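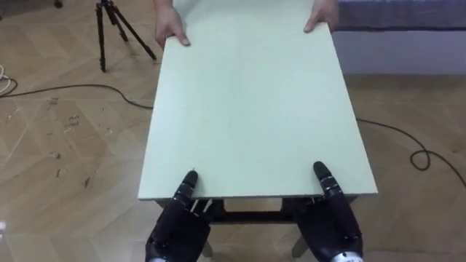
Tremura推出Kirnmont折叠桌：专为没有地方放桌子的洗衣角设计

Tremura今天宣布，旗下首款洗衣角专用折叠桌Kirnmont将于二月起在Parkari家居店及其网店发售。桌子是长方形的，桌面浅绿色，能折起来。公司市场部曾希望本稿第一段能再多写几个形容词，产品部看过之后表示，剩下的都不太准确。

Kirnmont展开后长102厘米，桌面承重50公斤。没有抽屉，没有杯架，没有无线充电，也不能通过手机控制高度，因为高度是固定的。它的用途是让刚从烘干机里拿出来的衣服有个地方待着，直到有人愿意叠它们。至于这段时间有多长，Tremura不作评论。

公司创办人兼产品负责人Skarphéðinn Nørgaard在发布会上说：“我们去别人家里看洗衣服的地方，看了一整个冬天。洗衣机都很好，烘干机也都很好，有的比我的车还聪明。衣服出来以后放在哪里呢？放在洗衣机顶上、沙发上、床上，有一户放在钢琴上。那户人家没有人弹钢琴，所以他们觉得这样很合理。”

堆叠式机器带走的那个台面

Tremura把Kirnmont的来由归结为一件小事。过去洗衣机是单独一台，顶上那块平面虽然会震，好歹是块平面，可以放洗衣液，放夹子，放一只等待另一只的袜子。后来大家把烘干机摞到了洗衣机上面，地板省出来一块，台面却升到了头顶。要在那上面叠毛巾，得先搬一把椅子，再买一份保险。

产品部最早的方案是在机器中间加一块抽拉板。这个方案做到了样品阶段，样品拉得出来，推不回去，目前在公司茶水间用来放饼干。第二个方案是墙上的翻板，固定得很牢，可惜租房的试用者都不愿意在房东的墙上打孔，自有住房的试用者则不愿意在自己的墙上打孔。第三个方案就是桌子。团队里有人提出，桌子似乎已经有人发明过了。会议记录显示，此后有一段较长的沉默，然后大家开始讨论桌面的颜色。

颜色讨论了很久。白色容易和白墙、白机器混在一起，有一位同事在测试时把杯子放到了桌子旁边的空气里。深色桌面会把毛巾上的每一根绒毛都展示出来。最后选定的浅绿色，内部叫法有四五种，包括“薄荷”“鼠尾草”和“诊所”。对外统一称“浅绿”，以免顾客期待它有味道。

桌面是哑光的，没有花纹，也没有印品牌标志。市场部为标志争取过，曾提出印在正中、印在角上、印在背面三种方案。产品部的答复是，标志印在正中会被衣服盖住，印在角上会被洗衣液盖住，印在背面则只有修桌子的人看得到，而他们希望不要有这样的人。
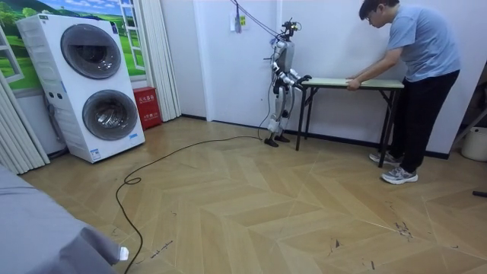 阅读时间：11分钟

在洗衣间里摆一张桌子

照片里，Kirnmont靠着白墙，房间左侧是一台白色的堆叠式洗烘机，墙上的窗景画着绿树、山丘和蓝天白云，旁边垂着白色的褶帘。Tremura的陈列顾问Kwok工作室对洗衣角有一套看法，篇幅比这张桌子的说明书长得多，以下摘录其中与桌子有关的部分。

首先是位置。Kwok工作室建议让桌子的长边贴墙，短的一头朝向机器，中间留出一个人弯腰开门的距离。前开门的机器，门打开时会比关着的时候占地方，这一点写下来显得多余，可是试用者当中有好几位是在桌子摆好以后才想起来的。留出来的空地可以放洗衣篮。洗衣篮里如果已经有衣服，请先确认是干净的还是脏的，桌子不负责辨认。

其次是照明。很多洗衣角没有窗，灯又在身后，人一站过去，影子正好落在要看污渍的地方。浅色桌面能帮一点忙。Kwok工作室的原话是“帮助有限，但态度积极”。他们也建议在没有窗的墙上挂一点有风景的东西，叠床单的时候眼睛有个去处。叠带松紧边的床单时则不必，那时候通常已经顾不上风景了。

再次是桌下的空间。顾问的意见是空着。桌下一旦放了第一只收纳箱，很快就会有第二只，再往后这张能折叠的桌子就不能折叠了，因为谁也不想先把箱子搬出来。Tremura在样板家庭里反复见过这个过程，最快的一家在拆包装当天就完成了。

展开与挪动

Kirnmont的展开分为三步。把桌子平放，桌腿朝上；把桌腿拉开，到锁扣出声为止；翻过来。公司原本计划附赠一本图册，后来改成一张纸，再后来在纸的背面印了一份洗涤标志对照表，结果试用者保留这张纸的理由全都是背面。

挪动时请从两端同时受力，手扶在桌面的短边或者靠近角的地方，慢慢推到位，再检查桌腿是否落稳。单手拖一个角也能让桌子走，只是走的方向由桌子决定。地砖有缝的房间，建议抬起来再放下。Nørgaard本人在发布会上示范了拖行，随后示范了怎样把桌子从门框里取出来。

关于锁扣的声音，试用阶段收到的意见比关于桌子其他部分的都多。第一版太轻，大家不确定有没有锁上，于是又按，又按，又按。第二版太响，一位试用者的猫搬去了楼上，据说到现在仍然对洗衣日有看法。量产版的声音介于两者之间，产品部形容为“一个有把握的人合上一本不太厚的书”。市场部希望把这句话印在包装上，产品部要求把它从所有材料里删除。本稿由市场部撰写。
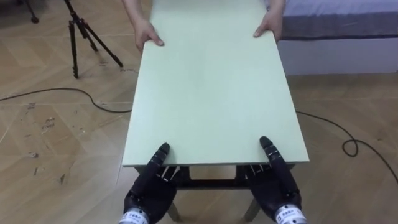 桌边的厚度也改过几次。太薄了，手扶上去觉得硌；太厚了，折起来又像一扇没有装上的门。现在的版本，手指可以从下面托住，拇指搭在上面，推的时候不用找地方下手。负责结构的同事对这条边很满意，每次有人来办公室都会请对方摸一下。来送水的师傅已经摸过很多次，态度始终友好。

至于承重，50公斤的意思是均匀摆放的50公斤。一堆湿浴巾算均匀摆放，坐在桌子一端系鞋带的成年人不算。Tremura知道大家还是会坐，也知道大家会站上去换灯泡，并在此以书面形式表示不赞成。公司同样不赞成把热熨斗直接放在桌面上。熨衣服请铺垫子，或者像试用者中的大多数人那样，把要熨的衣服叠好，放进柜子，过一阵子再假装它的样子本来就是这样。

试用者说了什么

上市前，Tremura把样品送进了将近50户人家，请他们照常生活，并记录桌子的使用情况。公司原先估计，桌子主要用来叠衣服。记录交上来以后，这个估计作了一些调整。

叠衣服的确有。还有人在上面拼图，有人给孩子剪头发，有人摊开税务文件，第二天又原样合上。一位住在顶楼的试用者写道，自从有了这张桌子，她终于不把干净衣服堆在床上了，改成堆在桌子上，晚上可以直接睡觉，“生活质量明显提高，衣服仍然没有叠”。产品部把这条评语打印出来贴在了墙上，用的就是当初没有打孔的那面墙，贴的是胶带。

也有批评。有试用者认为桌子应该再长一点，能把双人被套整个铺开。设计团队计算过，能铺开双人被套的桌子需要的房间，通常已经有桌子了。有人希望配轮子。轮子版做过一张，放在脱水中的洗衣机旁边，它在一个下午里自己去了走廊。还有人问能不能出一款黑色的，说浅绿色和家里其他东西不搭。Tremura感谢所有反馈，并打算在认真考虑之后继续只卖浅绿色。

“有一位先生给我写信，写了满满两页，”Nørgaard说，“他说这张桌子没有任何特别的地方。我读了两遍，我觉得他是最懂我们的人。后来他买了两张，另一张放在车库，我没有问为什么。”

清洁与保养

桌面用拧干的软布擦就可以。洗衣液滴在上面请早点擦掉，放到第二天也能擦掉，只是需要多一点耐心和一句自我批评。请不要用钢丝球。漂白剂请留在瓶子里。折叠处每隔一段时间看一看，绒毛喜欢往那里去，用干刷子扫出来即可。长期不用的话，折好立着放，靠墙，别靠在暖气上，也别靠在门后面。靠在门后面的桌子最后都会被门找到。

用得久了，桌边的颜色可能会磨得淡一些。售后部门把这一项列为正常使用痕迹，不在保修范围以内。结构和锁扣在保修范围以内，保修期为3年，请保留购买凭证。凭证如果在洗衣服时忘在了裤子口袋里，请把能辨认的部分寄来，售后的同事拼过不少，手艺越来越好。

发售信息

Kirnmont折叠桌自二月起在Parkari各门店的洗衣用品区发售，网店同步开放订购。价格以门店标示为准。首批只有浅绿一种颜色，深色桌架，单张包装。门店会摆放一张展开的样品，顾客可以推一推、按一按、听一听锁扣，店员已接受过相关培训，不会催促。想把自己的脏衣服带来试摆的顾客，请先和店里打个招呼。

Parkari的采购部门在来函中表示，期待这款产品填补洗衣用品区里晾衣架与熨衣板之间的空缺。Tremura后来了解到，那个空缺指的是货架上的一个空位，宽度正好。公司对此仍然感到荣幸。

关于Tremura

Tremura设计并制造小户型家用器具，产品包括门后挂杆、窄边推车和一款停产的折叠凳。停产的原因是它折得太好，顾客常常找不到。公司的产品卖给那些房间不大而东西不少的人，员工里也大多是这样的人。

关于Kwok工作室

Kwok工作室为住宅中的洗衣间、玄关和储物间提供陈列建议。工作室不接客厅项目，理由是客厅已经有太多人给建议了。

媒体垂询

样品借用、高清图片及采访安排，请联系Tremura新闻办公室。借用的样品请折好归还，上面的衣服请先拿走。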